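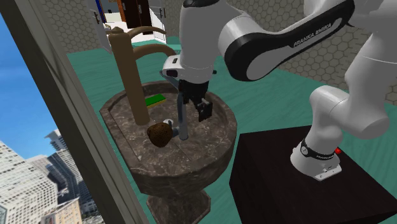

Fernanda Louro

Bisosier: simulated sink tasks for one robot arm

README for the data and the evaluation code

What is in this release

Bisosier is a set of demonstrations recorded in simulation. A Franka arm with a two-finger gripper is mounted on a fixed pedestal beside a bathroom sink, and it must do small jobs inside the basin. We made it to study one question: how much does a policy suffer when the objects stay the same but the room around them changes?

The release contains 1,185 demonstrations in 30 rooms. A room here means a full set of wall, floor, sink and window view. The marble pedestal sink with the hexagonal wall tiles and the city outside the window is room 5, and we use it for all the debugging because the tall faucet makes it difficult for the wrist.

Folders

demos/ one file per demonstration, with joint positions, gripper state and rendered views
rooms/ the room files and their textures
splits/ text lists for training and testing
eval/ scripts to run a policy and write the scores

How the demonstrations were collected

Florêncio Torres and Erdal Kurtuluş drove the arm by hand controller. Each demonstration begins from a random arm pose above the basin. The objects, for example the green and yellow sponge, are dropped from a small height and left to settle before recording starts. We removed the demonstrations where the arm touched the faucet with force — the contact limit is written in eval/limits.txt and you can change it.

Splits

169 demonstrations are kept for testing. They come only from rooms that do not appear in training. Please do not tune on them. If you need a validation set, take it from the training list with the script make_val.py, so that other people can repeat your numbers.

Method and result

We trained the same policy two times. The first version, Mowat, sees the normal rendered views. The second, Tirken, sees views where the room textures are changed at random in every batch, and the objects in the basin are left as they are. On the training rooms Mowat is a little better. On the test rooms Tirken is clearly better, and most of the difference comes from the reaching phase. For grasping itself we found almost no difference between the two.

Known problems

Thin objects sometimes pass through the gripper fingers when the simulation step is too large. Keep the default step.
The light from the window does not change with the time of day.
We did not test on a real arm, so please be careful with any claim about transfer.

Contact

For errors in the files, write to Ermelinda Barreto. The January version had wrong gripper values in two rooms — please download again if you still use it.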